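I've been timing high school cross country meets with the Nasmont finish clock since November, and I finally have enough opinions to write them down. Short version – I like it a lot, and I'd still change the buttons.

Our old stopwatch gave up after 100 splits. The Nasmont holds 551, so I can run the JV and varsity races back to back without stopping to copy anything out (bliss!). Grethe Kvaran, who coaches the girls, borrowed it for one invitational and I had to ask for it back.

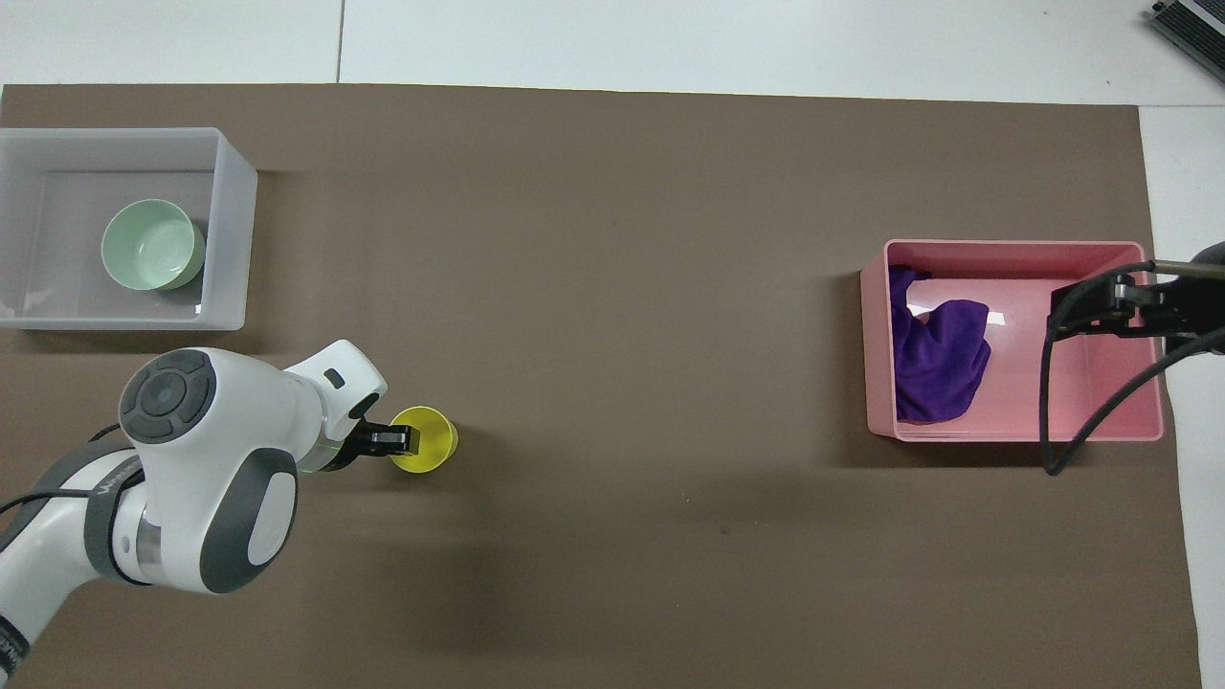 Can you read the display in bright sun?

Mostly. Straight on it's fine, but from the side the digits wash out, so I stand with my back to the sun when I can.

The lap button is tiny, though, and with gloves on I missed 2 runners in a tight pack at the Gralton course. In-ho Yeo had them on his backup sheet, thank goodness. Battery life is great – almost 9 meets on one charge. I'd buy it again, but I'd get the wrist strap too, because the one in the box is awfully short.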